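From: Lavanya Nambiar
To: Onstead allotments and hall list
Subject: Re: Tea at the April open morning - what do we need?

Sreekumar Alva wrote:

> Hello all,
>
> Before I go to the wholesaler I would like to know what people want for
> the open morning. Last year we ran out of milk by eleven and had far too
> much squash. I have the big urn and the small urn. The small one drips.
>
> Three questions. Do we use cups we throw away, or the hall crockery? Do we
> charge, or put out a bowl? And is anybody able to do the early shift, from
> eight, as the urn takes most of an hour?
>
> I would also like to do proper tea this year, boiled with milk and ginger,
> as well as the bags. Meenakshi says it cannot be done for a crowd. I think
> it can.
>
> Sreekumar

Sreekumar, thanks for getting this going early. I'll take your questions in order and then say something about the boiled tea, which I have made for large numbers before, not always well.

Cups. The hall crockery comes to 112 cups if you count the ones at the back of the tall cupboard with no matching saucers. We had 120 people last time going by the sheet on the door, and most had more than one drink. So crockery alone means somebody washing up from half past nine onwards, and the sink in that kitchen takes a long time to run hot. I did it two years ago with Krishnamoorthy and neither of us saw any of the plants. On the other hand the bin bags at the end of last year were a disgrace, and we had to take four of them home in our own cars because the hall bins were full.

My suggestion is both. China for anyone sitting down inside, paper for anyone who wants to walk round the plots with a drink. If we put the paper ones at the garden door and the china at the hatch, people will sort themselves out. Please don't get the thin plastic ones whatever the price. 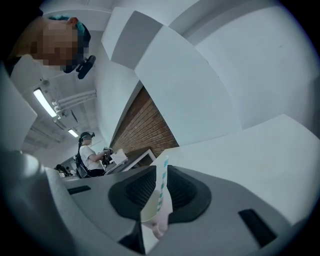
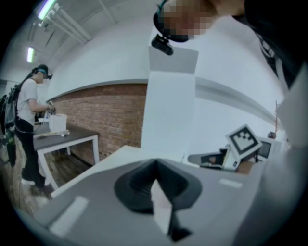 On the paper cups, I would buy one packet of 100 and stop there. If they run out, people can sit down with a china one. A white cup with a band of teal dashes on it, like the one in the first photo, would suit us well enough, and I'd sooner have something with a bit of pattern than the plain white, as people put a patterned one down and know it again. Size matters more than looks. The eight ounce is right for tea from the urn. For boiled tea it is too big, and you will be pouring half of it on the grass. If the wholesaler has a four ounce in the same range, get a sleeve of those as well and I'll pay for them myself.

Check whether they are single wall. Boiled tea goes in a good deal hotter than urn tea by the time it has crossed the kitchen, and a single wall cup filled to the top can't be held. Fill to two thirds, or double them up for children and anyone who asks. Lids are a waste of money for us.

Charging. I am for the bowl. Apinya worked it out after the last one and the bowl brought in more than the fixed price did the year before, with no queue at the hatch while someone hunted for change. Put a card next to it saying what the money is for. This year it is the water butts by the lower gate. People give more when they can see the thing from where they are standing.

Early shift. I can do from eight until ten. I can't do later than that as I am on the seedling table. If someone else can come at half past nine for a handover, I will show them the trick with the urn lid. Please fill the big urn the night before if you are locking up, but don't leave it plugged in at the wall.

Now the boiled tea. Meenakshi is right that it can't be done the way you do it at home. If you put milk, water, leaf and ginger in one big pan and keep it on the heat for three hours, you get something brown and bitter with a skin on it, and the bottom catches. I did precisely this at the Pisharody wedding and a kind uncle drank two cups of it.

What does work is making a strong base in advance. For each litre of water, use four heaped dessertspoons of strong leaf, a piece of ginger as long as your thumb, crushed with the skin on, and six cardamom pods broken open. Bring the water up with the ginger and cardamom first and let it go for ten minutes. Then add the leaf, give it 3 minutes at a low boil, and strain it straight away through a cloth. Don't squeeze the cloth. This keeps in a flask all morning and does not turn bitter, as the leaf is out of it.

The milk is heated on its own in a wide pan, whole milk, in small lots. When someone wants a cup you put in half base and half hot milk. It isn't quite the same as the real thing, but if you pour the two from a little height it comes close. Sugar goes in the base if you are feeling brave. I would leave it out and have a bowl of it on the table with a proper spoon, and tell people it needs some.

Cardamom is better bought from Polar on the high street than from the wholesaler, where it is sold in a tub that has usually been open to the light. Ginger from anywhere. For leaf, get the small hard granules and not the long leaf, which costs more and gives you less colour. Two kilos will be more than enough and what is left keeps.

Things I would need in the kitchen:

- two large flasks, the pump kind (I have one, Apinya has one, I think it is the Pralleso and the pump sticks)
- the wide aluminium pan from the hall, if it has not been borrowed
- two muslin cloths, boiled beforehand
- a jug with a lip that pours properly
- oat milk in its own small pan with its own ladle, labelled

That last one needs some care. Oat milk heated hard goes gluey. Get the barista sort and warm it gently. We had four or five people ask last year and all we could offer was black tea.

On milk generally, Sreekumar, you said we ran out by eleven. I think that was partly the jug on the table, which people were using for children's drinks. If we are doing boiled tea as well, I would double last year's order of whole milk and keep the semi-skimmed as it was. Any unopened bottles can go to the lunch club, who meet the next day and have said yes in the past.

Squash, one bottle. Water in jugs with nothing in it.

Biscuits were not in your message but I assume someone has them. If not, could we please have a plain one and a ginger one and leave the chocolate for indoors. It was a warm morning last time and there was chocolate all over the seed catalogues.

One more thing on the small urn. The drip is the washer in the tap. Krishnamoorthy had a spare in his shed and said he would fit it, but that was before his knee. If you bring the urn over to mine any evening after six I'll have a go at it. It needs descaling as well. Half a bottle of white vinegar in water, bring it up, leave it an hour, rinse three times. Otherwise the first twenty cups taste of chips.

Could people reply to the list about the handover at half past nine, and tell Sreekumar directly about biscuits so that we don't all get fifteen messages.

Lavanya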